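Subject: Re: Stock for the July supper: salting and holding

From: Consuelo Benavides
To: Kusinlow Community Kitchens, cooks' list
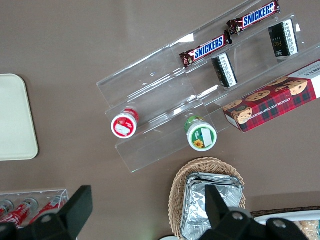

Can the chicken stock be made the day before the supper?
It can be made up to 2 days ahead, provided that it is strained, cooled quickly and kept covered in the refrigerator.

Dear colleagues,

I write in reply to the message from Alistair Cowie, which is quoted below for those who joined the list after it was sent. His questions have been discussed with Estela Painemal, who will be in charge of the stove, and the following may be taken as the agreed method.

Alistair Cowie wrote:

> Dear all,
>
> I should be grateful for guidance on three points before the
> order is placed with Lozano.
>
> First, the recipe sheet calls for the stock to be salted at the
> start. At the spring supper the finished soup was too salty for
> a number of guests, and I would prefer not to repeat this.
>
> Secondly, the sheet gives the water as 2000 ml for each batch
> but does not say whether this is the quantity put into the pot
> or the quantity expected at the end.
>
> Thirdly, may we use the leek tops? They are being thrown away
> at present.
>
> With kind regards,
> Alistair Cowie

On the first point, no salt is to be added to the stock at any stage. The soup is seasoned once only, after the barley has gone in and become tender. The recipe sheet was written for a stock that would be served as a clear broth, and the instruction was carried over when the sheet was retyped. Jomar Espiritu will issue a corrected sheet, and members are asked to discard the old one, which has the heading "Carus broth" at the top.

On the second point, 2000 ml is the quantity of cold water put into the pot. The yield will be smaller and will vary with the width of the pan. Should the strained stock look short, it may be made up with a little boiling water, but please taste it first. A batch that has been simmered gently in a tall pan seldom needs anything.

On the third point, leek tops may be used if they are washed thoroughly between the leaves. The toughest outer pieces should still be left out, as they give a bitter edge when cooked for a long time. Carrot peelings are acceptable. Cabbage trimmings are not, and neither are the skins of red onions, which turn the stock a poor colour.

The method, in full, is as follows. Place the chicken carcasses in the pot and cover with the cold water. Bring slowly to a simmer and skim for the first 30 minutes, leaving the vegetables out until the surface is reasonably clear. Add the leeks, carrots, celery, bay and peppercorns, and continue at a bare simmer with the lid tilted. Do not stir. When the stock tastes full, strain it through a fine sieve and leave the solids to drain without pressing.

Strained stock should be divided between shallow trays and stood in cold water before it goes into the refrigerator. The deep lidded tubs hold the heat for far too long and are to be used for dry goods only. Any fat that sets on the surface may be lifted off the next morning and kept for frying the onions.

Iason Xenos has asked whether the vegetarian soup could share the same base. It cannot. A separate vegetable stock will be made in the smaller pan, using the dried mushrooms left from the Dralidik lunch, and its ladle is to be kept apart throughout service. The serving figure remains 122 portions across both soups. Estela would welcome word of any change before the chickens are ordered.

Members able to help with the straining are asked to reply to Jomar directly and not to the whole list. Please bring a large sieve if you own one, marked with your name on the handle.

Yours sincerely,

Consuelo Benavides
for the Kusinlow Community Kitchens

--
To leave this list, write to the list secretary with the word "remove" in the subject line.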